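3.2 Surface clearing and the treatment of mixed leftovers

The second task concerned the clearing of small household surfaces after a shared meal or snack. Sessions were recorded in 60 homes across the Ustwood and Voyle districts, giving 119 usable clearings once repeat visits were included. Participants were asked to tidy as they normally would and were not told that the order of removal was of interest.

Items were coded on two scales. The first was the material group (cup, bottle, packet, cloth, other), taken from the Ollanard household list with minor changes. The second was resting state - upright, on its side, or flat - noted before the first item was touched. Cups on their sides were coded separately from upright cups, as the pilot work in Prallum had suggested that people handle the two differently. An item lying partly over another was given an overlap mark, and both items were then treated as a linked pair for the purposes of ordering.

Figure 2 gives a typical starting layout of the mixed type, with cups, packets and a bottle spread over a plaid cloth. Layouts of this type were the hardest to code. Packets have no clear upright position and were entered as flat in all cases. Where a packet lay across a bottle, as with the red and orange packet in Figure 2, the packet was entered as the upper member of the pair.

Soft furnishings at the back of a surface were recorded as a boundary and left out of the item count. This applied to rolled or folded fabric as well as to cushions and raised ledges. Two coders worked through each session separately, and disagreements were settled by a joint viewing on the Friday of the same week. Most disagreements concerned the overlap mark; resting state gave little trouble.

Figure 2. Starting layout of the mixed type, with cups lying on their sides.
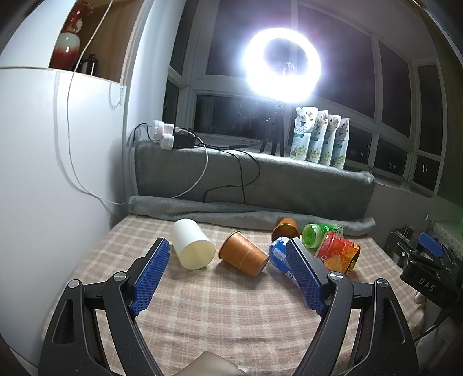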